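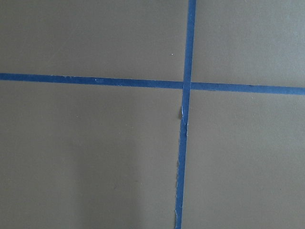 bmoroz_shop
Marking a center point on a matte gray top without scribing it. I lay the two lines in blue painter's tape and cross them. The strip on top looks more worn at one end, and neither runs quite level. Is tape good enough for layout, or should I switch to pencil?

cledville976
Tape is fine for position, poor for angle. Measure from the tape edge, never the middle. Check square with 3-4-5.

Ambaye
Disagree. Two layers at the crossing add thickness, so a flat part can rock there. Pencil, then wipe it off.

bmoroz_shop
Pencil barely shows on this gray.

Ambaye
White pencil.

cledville976
Or butt the strips at the center. No overlap, no rocking.

bmoroz_shop
Will re-lay it butted and check the diagonals.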